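Protokoll Lagerbesprechung Starkidska, 2020-09-04

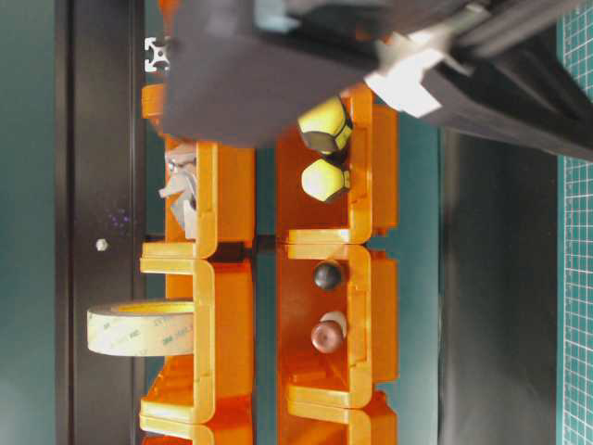 Orange Lagerkästen in zwei Reihen

Leitung: Buppha Wongsuwan. Protokoll: Ivar

TOP 1 Miete
Der Vertrag läuft im Dezember aus. Hong holt ein Angebot für 12 Monate ein – Obergrenze 3000 Euro.

TOP 2 Bastelmaterial
Diditz liefert nur noch ab 50 Packungen. Bestellung wird auf Oktober verschoben.

TOP 3 Schlüssel
Es fehlen zwei. Ivar fragt bei der Hausverwaltung nach.

TOP 4 Verschiedenes
Keine Wortmeldungen.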